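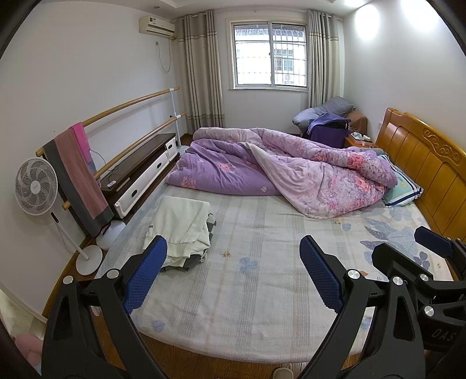
Dormir en casa de otros

Desde abril vivo otra vez con una maleta, y hace unas semanas hice la lista de las camas en que he dormido en el último año. Son 7 casas distintas, sin contar los trenes. La mayoría eran habitaciones alquiladas a familias, porque los hoteles me ponen triste y además no los puedo pagar.

Escribo en español porque mi profesora, Signe Öberg, me recomendó hacerlo aunque me equivoque. Ella dice que mis frases son correctas y un poco rígidas, como una camisa nueva. Tiene razón, pero prefiero esto a escribir rápido y tener vergüenza después.

Lo primero que aprendí es que cada casa tiene su hora de silencio y que esta hora no está escrita en ninguna parte. En Buver, donde estuve seis semanas, se podía poner la lavadora a las once de la noche, pero estaba mal visto hablar en la escalera después de comer. En Drusetti era al contrario. La dueña cenaba muy tarde, con la radio puesta, y por la mañana caminaba en calcetines hasta las diez. Yo tardé en comprenderlo y durante varios días hice café con mucho ruido. Ella no me dijo nada. Solamente cerraba la puerta de la cocina, despacio, y yo pensaba que era por el frío.

Después está el asunto de las almohadas. En mi país cada persona tiene la suya, pequeña y casi plana. La primera vez que encontré una almohada larga, que ocupaba todo el ancho de la cama, la doblé por la mitad y dormí muy mal. Ahora viajo con una propia. Ocupa la mitad de la maleta y mi amiga Maj-Britt Forsberg se ríe de mí, pero ella duerme en cualquier sitio, incluso sentada en una estación, y no puede opinar.

También quiero hablar del precio. Por la habitación de Feseslow pagaba 652 al mes con la luz incluida, y me parecía mucho hasta que llegó el invierno. La calefacción estaba encendida todo el día. En la casa siguiente el alquiler era más barato, pero dejaba otros 70 cada mes solamente para la estufa, y tenía que pedir permiso para encenderla. Si alguien me pide consejo, siempre digo lo mismo: pregunten por la calefacción antes de preguntar por el internet.

Lo más difícil para mí es la despedida. Uno aprende dónde se guardan las cucharas, qué escalón suena, cómo hay que levantar la persiana para que no se quede torcida, y entonces ya es el momento de irse. Estos conocimientos no sirven para la casa siguiente. Me quedo con ellos igualmente. Todavía, cuando me despierto de noche, busco el interruptor a la izquierda, donde estaba en Buver.

El mes próximo me voy a Jeon. He hablado por teléfono con el propietario y me ha parecido amable, aunque hablaba muy deprisa y creo que dijo algo de un gallo. No me atreví a pedirle que lo repitiera. Ya escribiré cuando lo sepa.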